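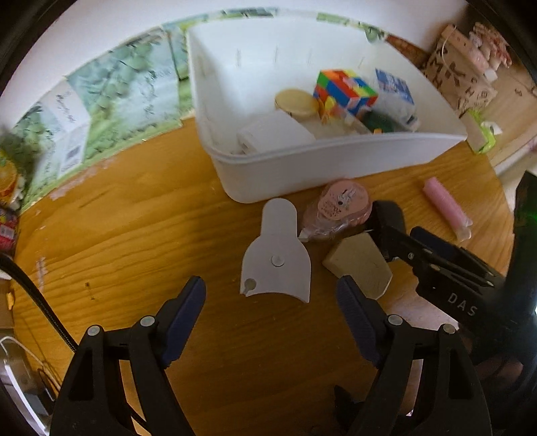

Riet Brouwer me escribió que, con demostraciones hechas a mano, el robot acaba copiando también tus manías, y que si yo dudaba medio segundo antes de cada agarre, el modelo iba a dudar conmigo. Pues sí, Riet, tenías toda la razón, y por eso la segunda tanda está grabada con bastante más calma (y con más café).

Pornine: demostraciones de recogida de mesa con dos pinzas de mano

Hola. Soy quien grabó, revisó y etiquetó todo, así que las quejas me llegan directas. Pornine es un conjunto pequeño para aprendizaje por imitación: una persona lleva una pinza en cada mano y va metiendo cosas de la mesa en un recipiente blanco y grande. Lo monté para probar Drollis, mi código de entrenamiento, y como varios me lo habéis pedido, lo dejo aquí ordenado lo mejor que sé.

Qué hay dentro

124 episodios válidos, cada uno en su carpeta, con el vídeo de cada pinza, la trayectoria y la apertura de los dedos. De la tanda de septiembre aparté 53 más, que van en la carpeta dudosos: sincronización regular, arranques falsos y alguna toma en la que me puse a hablar con las dos manos ocupadas. No los mezcléis con los buenos sin mirarlos antes, por favor.
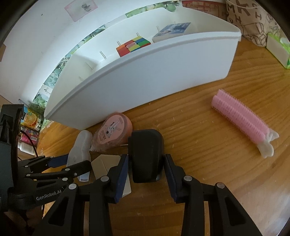
2 min de lectura

Cómo se grabó

Empiezo cada episodio con los dedos abiertos y lo termino cuando suelto el último objeto que toca. Nada de guion fijo: unas veces empieza la mano derecha, otras la izquierda, y a veces una sujeta mientras la otra recoloca. Los objetos son cosas de casa, de tamaños muy distintos, muchos envueltos en plástico transparente. Los envoltorios dan una guerra tremenda con los reflejos, avisados quedáis.

El cubo de colores sale muchísimo. Me gusta como referencia para comprobar a ojo si las dos vistas van a la par, pero entiendo que para generalizar es una pesadez. Si entrenáis algo serio, metedle variedad por otro lado.

Etiquetas

Cada episodio lleva una frase en español y otra en inglés. Las inglesas las pasé con prisa y hay alguna rarísima; acepto correcciones encantadísimo.

Lo que falla

La luz es siempre la misma, la mesa también. El canal de apertura tiene ruido cuando los dedos casi se tocan y yo lo filtro con la ventana que viene por defecto en Drollis. Con unas 500 iteraciones ya se nota si la carga de datos está bien; para una política decente hace falta bastante más.

Versiones

1.1, 13 de diciembre de 2024: marcas de tiempo corregidas y carpeta dudosos separada.
1.0: primera subida, mejor no usarla.

Pendiente: pasar las trayectorias al formato de Cuypers y escribir el script de conversión.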